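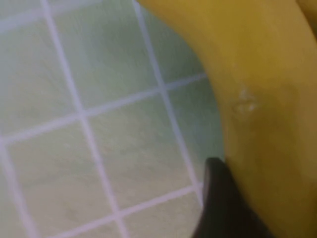
Item 1, fruit handling. Finger close up on the banana, pale scuff on the peel.

Print this page | E-mail this page

KITCHEN CHORE READINESS CHECK: TABLE CLEARING AND FRUIT
Site: Kostdale test kitchen
Checked by: Anju Katiyar, w/ Harish Kashyap
Month: July

1. Soft fruit, grip force
OK w/ comment. Can't say if the scuff is ours or came from the store. Look over the peel before AND after next time, write it down.

2. Cloth flat, nothing to snag
FAIL. Lines wavy, fold near the plate. A person would smooth it without thinking. Arm won't. Tape the corners.

3. Plates clean before food goes on
FAIL. Smudges on the blue one, dark speck too. Wash and recheck. Machine has no step for "is this dirty", so still a human job. 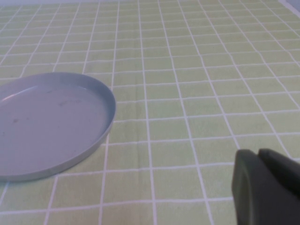 Items 2 and 3. Blue plate and cloth, gripper standing off to the right.

4. Fingers clear of cloth on approach
OK. Keep speed at 30 percent untill Kiran signs off.

5. Cables secured
Comment. Loose end hanging under the elbow, right over a plate. Trim or tie back. Long tie ends too. 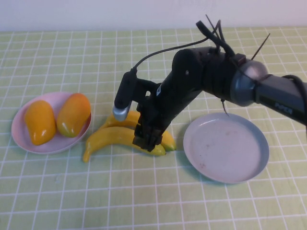
6. Can it do the chore yet?
Partly. Single mango to plate, fine by me. Two bananas side by side is harder, it has to take both or pick one. Aurelio says ready for a staff kitchen. I say no, not with somebody having to stand there teh whole time. Faster by hand.

7. Stop button in reach
OK.

Recheck after 2, 3 and 5 are closed.

Recent checklists
- Morov floor scrubber, weekly
- Grudska parts bin picking
- Dish rack loading, second try

Contact: Neelam Upadhyay, safety desk | Copyright Mittal Kostdale | Back to top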